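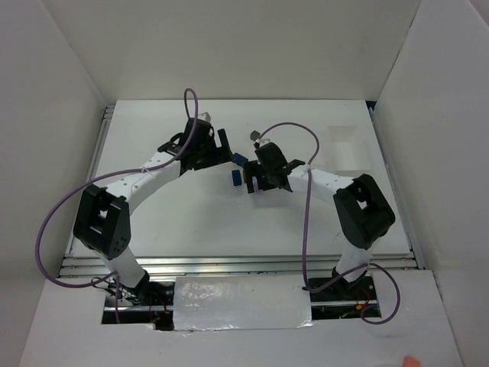

## Two arms on the bench: my first weeks with the Treneck kit

27 Sep 2020

I've wanted a pair of small robot arms for longer than I'd like to admit, and this summer I finally gave in and ordered the two-arm kit from Treneck. It came to 1060 dollars, plus 89 for shipping out to Clorkdale, which stung a little, but everything arrived in good shape and well padded.

There are 219 parts on the packing list, and I'd set aside a weekend for them. It took me two! The booklet is friendly enough, though the page on the elbow joints had me going back and forth with a cup of cold coffee for most of an evening.

What I love is having both arms face each other over one white tabletop. My favorite exercise so far is the handoff - a little blue block between the two grippers, left fingers on one side and right fingers on the other. I could happily fiddle with that all day (and I have).

My one real grumble is the cables. The purple ones stand up in big loops over the grippers and swing out wide past the elbows, and I wish the kit came with better clips. I tied mine along the forearms, and that will do for now.

I also looked hard at the Saarinen set before buying. It seemed nicer in the finish, but it was a single arm, and I had my heart set on two. Runine sells softer fingertips that should fit these grippers, so I'll probably order a pair in November and write them up once they're on.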